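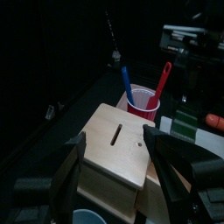 Jul 30, 2018 - Workshop notebook, second pass at the calendula hand balm (the Dzene one)

I want to get this down while my hands still smell of it. The last batch of the balm had that sandy feel again after it sat on the shelf, and I have been blaming the shea butter for so long that Inese finally told me to stop grumbling and test it. So this morning was shea day. While the wax was melting we also talked about what the finished tins will sit on at the Lakgate market, and I keep coming back to a pale wooden box with a slotted lid, the sort with rounded corners and only a bit of grain showing, because that is the look I want for the whole table. Plain light wood, cream labels, nothing shiny! Customers could drop their scent votes through the slot. Violeta would like everything in dark green, and we have agreed to disagree until the labels come back from the printer.

Now the balm. Base recipe is the same as in the December notes, except that I cut the beeswax a little and made up the difference with the infused sunflower oil. The infusion is the slow one, dried petals in oil on the back windowsill, strained twice through muslin and then once more through a coffee filter (which takes forever, and I always forget how forever until I am standing there doing it). Color is a lovely deep yellow this time, much better than the jar we started in winter. Smell is hay and a bit of something like carrot. I don't mind it. Justinas does.

Batch A, 352 grams. Everything melted together in the one pot, shea included, taken off the heat as soon as it went clear, poured straight away and left on the bench. This is how we have always done it.

Batch B, also 352 grams. Wax and sunflower oil first, up to 79 C, then off the heat, then the shea stirred in last so it only just melted. Poured at the first sign of clouding around the edge of the jug, and the tins went right into the refrigerator on the flat tray.

I had the thermometer clipped to the side of the jug for both, and I did remember to dry it between batches, which I mention only because of what happened with the lip balm. A drop of water in there and you might as well begin again.

Notes on A. Set up with a nice smooth top and a small dip in the middle of each tin. Feels good today, but it always feels good on the first day, that is the whole trouble. A little draggy going on, and then it softens. Leaves a shine on the back of the hand that I can still see after a cup of coffee.

Notes on B. Set faster, naturally, and the tops are flatter. Two of the tins have a fine crack near the rim and I think I had the refrigerator too cold, or the tins were touching the back wall. Texture is the big difference. It goes on like soft butter and I could feel no grains at all, though again, first day. Rūta Tamošiūnaitė tried both without being told which was which and picked B straight off. She said A felt like something her grandmother would put on a saddle, and I have decided to take that as useful.

Scent. We did lavender with a touch of sweet orange in both so as not to muddle things. At 10 drops per batch it is barely there once the calendula has had its say. I would go up, but slowly, since this is for hands that are already cracked and sore and I don't want anyone stinging. Margus Raudsepp has asked for one with no scent whatsoever for his wife, who reacts to nearly everything, and I think an unscented one ought to be in the range anyway. If we do that the shea has to be the refined kind, or else it smells of nuts and smoke and people think it has gone off.

Labels. Inese wrote "heals dry skin" on the draft and I crossed it out. We can say it softens, we can say it leaves the skin feeling comfortable, but I'm not putting heals on a tin of oil and wax no matter how well it sells at other tables. She said fine, and then wrote "comforts the weary hand," and I have to admit I rather like it. The ingredients list needs redoing too, with the order changed, now that there is more oil than wax by a good margin. Add the vitamin E. It was left off last time and that was my fault.

Supplies. Beeswax pellets are down to the last bag. The Omside ones were fine but melted unevenly, with little yellow lumps that hung about at the bottom after the rest had gone clear, so I'd like to try the block from Cukier and grate it ourselves. Yes, I know, the grater. Somebody please buy a grater that stays in this room and does not go home to meet cheese. Tins we have some 100 of, in the shallow size, and the lids fit properly on all the ones I tried. Muslin is fine. Coffee filters, get more.

Storage test starts today. Half of each batch stays on the shelf over the sink, where it gets warm in the afternoons, and the other half goes in the cupboard. Tape on the bottoms, A or B, please do not peel it off. I would like everyone to put a finger in one of each whenever they pass by (clean finger!) and write a line on the sheet, even if the line is just "same." Violeta, you notice grit before anybody else does, so I am counting on you.

Next time: B again with the tins on the middle shelf of the refrigerator and a folded towel under the tray, to see if the cracks go away. Try letting the jug cool a little longer before pouring too, but not on the same day, or I won't know which one did it. And an unscented small batch for Margus, refined shea, no lavender anywhere near the spoon.

Left the pots soaking. Justinas said he would do them.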